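Testbericht: Parallelgreifer Jenen G2 im Küchenaufbau
Beschaffung, Folgekosten und Eignung für Arbeitsplätze mit Kochgeschirr

Von Matvii Stelmakh, 03.03.2022

Bewertet wird der elektrische Zweifingergreifer Jenen G2, den wir über den Händler Tokivano für einen Tischarbeitsplatz bezogen haben. Aufgabe ist das Handhaben von Geschirr und Teiglingen beim Dämpfen: Deckel, Einsätze, Teller, Teigstücke. Die Bewertung richtet sich an Labore und kleinere Entwicklungsabteilungen, die einen solchen Platz budgetieren müssen. Wer reine Pick-and-Place-Aufgaben mit Kartonagen plant, findet im Datenblatt des Herstellers ausreichend Information.
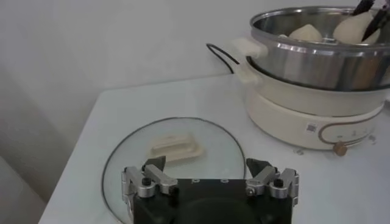
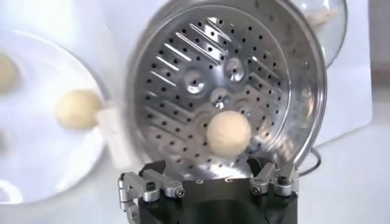
Lieferumfang

Geliefert werden der Greifer mit montierten Fingergestängen, ein Satz keilförmiger Fingerspitzen, ein Anschlusskabel mit M8-Stecker und ein Flansch nach Herstellernorm. Nicht enthalten sind der Adapterflansch für Fremdroboter, die Kamerahalterung und ein zweiter Satz Spitzen. Alle drei Positionen haben wir nachbestellt. In der Angebotsphase war das nicht erkennbar, da Tokivano den Adapter unter "Zubehör, optional" führt. Für jeden Arm, der nicht aus dem Jenen-Programm stammt, ist er zwingend erforderlich.

Mechanik

Der Greifer öffnet laut Typenblatt auf 136 mm. Für das Greifen am Rand ist dieser Wert unkritisch, für das Umfassen größerer Gefäße reicht er nicht. Bei Töpfen ist deshalb nur der Zugriff über Griff oder Rand einzuplanen. Das gilt bereits für die Auswahl des Geschirrs, die bei uns zu spät in die Planung einbezogen wurde.

Die Gestänge arbeiten spielarm. Nach 14 Betriebstagen ließ sich an den Gelenken von Hand kein Spiel feststellen. Die Befestigungsschrauben der Fingerblöcke sollten dennoch in den Wartungsplan aufgenommen werden; an unserem Exemplar war eine davon ab Werk nur handfest angezogen. Ein Drehmoment nennt die Anleitung nicht. Auf Anfrage wurde uns ein Wert per E-Mail mitgeteilt, der inzwischen auf einem Aufkleber am Schaltschrank steht.

Die Bauhöhe des Gehäuses ist der eigentliche Schwachpunkt. Flach aufliegende Teile mit niedrigem Griff lassen sich nur fassen, wenn der Arm fast senkrecht von oben zustellt. Bei schräger Zustellung kommt die Gehäusekante vor den Spitzen in die Nähe der Tischplatte. Abhilfe schaffen die verlängerten Spitzen aus dem Zubehör, die allerdings die zulässige Greifkraft auf 100 N begrenzen. Für Geschirr ist das mehr als ausreichend.

Verhalten an Edelstahl und Glas

Polierter Edelstahl ist für Greifer und Kamera gleichermaßen ungünstig. Die serienmäßigen Spitzen rutschen auf glatten, gerollten Rändern, sobald der Einsatz exzentrisch belastet wird. Mit aufgeklebter Silikonauflage (0,8 mm) trat das nicht mehr auf. Die Auflage ist Verschleißmaterial und gehört ins Verbrauchsbudget.

Transparente Deckel werden von der Tiefenkamera unzuverlässig erfasst. Wir planen den Anfahrpunkt deshalb über den Griff und nicht über die Deckelkontur. Dem Greifer ist das nicht anzulasten -- bei der Kostenplanung sollte der zusätzliche Einrichtaufwand trotzdem berücksichtigt werden. Mein Kollege Daichi Hayashi hat dafür einen eigenen Ansatz in der Steuerungsumgebung Cita umgesetzt und 121 Anfahrten protokolliert. Die Streuung lag durchgehend im Rahmen dessen, was die Fingeröffnung toleriert.

Teiglinge

Weiche Teile verlangen eine feine Kraftregelung. Der G2 bietet diese in Stufen, die unterste Stufe ist für rohen Teig noch zu hoch. Es bleiben Abdrücke. Wer Teigstücke direkt greifen will, sollte weiche Fingerspitzen eines Drittanbieters vorsehen; wir verwenden probeweise einen Satz von Bezerra. Die Passung ist gut, die Montage erfordert jedoch zwei Distanzscheiben, die nicht beiliegen.

Hygiene und Reinigung

Das Gehäuse ist glatt und lässt sich abwischen. Die offenen Gestänge sind schwieriger. Mehl setzt sich in den Gelenken fest und bildet mit Feuchtigkeit eine zähe Schicht. Eine Schutzklasse für Spritzwasser ist nicht angegeben, ein Betrieb direkt über offenem Dampf damit nicht zulässig. Eine Lebensmittelzulassung besteht ebenfalls nicht. Was mit dem Gerät hantiert wird, ist Versuchsmaterial und wird entsorgt. Für einen späteren Produktionsbetrieb müsste der Greifer ersetzt werden, was in die Investitionsrechnung einzustellen ist.

Elektrik und Software

Die Anbindung erfolgt über Modbus RTU. Ein Treiber für Cita liegt vor, dokumentiert ist er knapp. Der Parameter für die Haltekraft nach Spannungsausfall fehlt in der deutschen Anleitung und findet sich nur in der englischen Fassung, Anhang B. Für Heizgeräte auf demselben Tisch empfehle ich einen getrennten Stromkreis und eine feste Kabelführung außerhalb des Arbeitsraums. Lose Zuleitungen sind im Bahnplaner nicht modelliert.

Budgetplanung

Neben dem Greifer selbst sind folgende Positionen anzusetzen:

Adapterflansch
Kamerahalterung
Verlängerte Spitzen, zwei Sätze
Silikonauflagen als Verbrauchsmaterial
Weiche Spitzen, sofern Teig gegriffen wird
Geschirr in doppelter Ausführung
Einrichtzeit für transparente und spiegelnde Teile

Die letzte Position war in unserem Antrag nicht enthalten und hat den Zeitplan am stärksten belastet. Die Lieferzeit der Spitzen ist ebenfalls zu beachten: Der zweite Satz ist für April zugesagt.

Bewertung

Mechanik: gut
Lieferumfang: ausreichend
Dokumentation: mangelhaft
Reinigung: ausreichend
Preis-Leistung inklusive Zubehör: befriedigend

Für Versuchsaufbauten mit Küchengeschirr ist der G2 brauchbar, sofern das Zubehör von Beginn an mitbestellt wird. Einen zweiten Arbeitsplatz würden wir wieder damit ausstatten, das Angebot aber als Komplettpaket mit Adapter und verlängerten Spitzen anfordern. Die Ergebnisse mit den Bezerra-Spitzen werden nach Abschluss der Dauerversuche nachgetragen.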